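Chapter 4
Handling Soft Things
An open afternoon at the Dranach workshop

Ask a roomful of people which job they would hand to a robot first and somebody always says the laundry. It sounds so easy! A child of six can fold a tea towel. Yet cloth is one of the hardest materials a machine can be asked to handle, and this chapter is about why.

We begin with a visit. One February afternoon the workshop at Dranach opened its doors to 30 students, and Fionnuala Brennan, who ran the demonstration, started with a single striped towel on a blue surface and a gripper with two black fingers. Everyone leaned in. 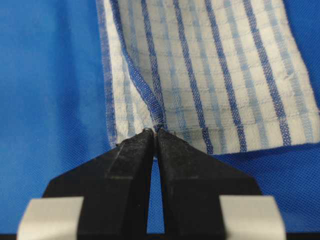 Soft Materials Group, Department of Mechanical Engineering

Look at how little the fingers hold. The towel is pinched at one corner, and from that small point the stripes fan out into the cloth. A steel block gripped by its corner would keep its shape, and we could work out where every other part of it was. With a towel we know where the corner is and must guess at the rest. Stripes are a great help to the learner, by the way, as they show up every bend and crease that a plain cloth would hide.

Gertraud Lehner, visiting with the Votow team, asked the question that most of the students were itching to ask: why not simply press harder? Fionnuala's answer took up the next half hour – grip, friction, the thickness of the weave, the way a fold slides over itself – and we shall follow the same path in sections 4.2 to 4.5.

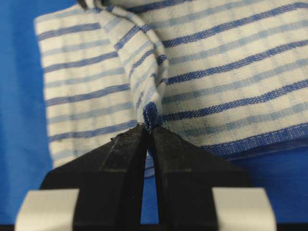 Twisting is a good case to think about before you read on. Gathered cloth acts a little like a rope. It is stiffer along its length than the flat towel it came from, and it takes up far less room between two fingers, but it also pulls the neighbouring cloth in towards it. Try this at home with any tea towel. Pinch it near the middle, give it a turn and watch what happens to the pattern on either side.

Before starting section 4.1, make a quick sketch of what you saw. You will need it for the first exercise.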